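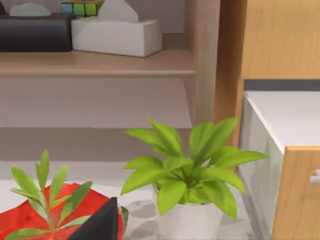
Entry 11: Seedling bench, January

The propagation bench at the Suvlow house was inspected at 8:40 a.m. Germination in the Trumo trays stands at 70 percent. The Buvitz trays are slower, and 4 of them show algae on the surface of the mix. Bottom watering has been reduced to once daily for those trays.

The cumulative sowing count is 3,633. The count in the previous entry omitted the late lettuce and should be disregarded.

The vent on the north side continues to stick when half open. A request for repair has been submitted. Until it is completed, colleagues are asked to open the vent fully or leave it closed.

Potting mix on hand will last over 11 days. The Song order has not been confirmed.

Next check: 3:30 p.m., Buvitz trays only.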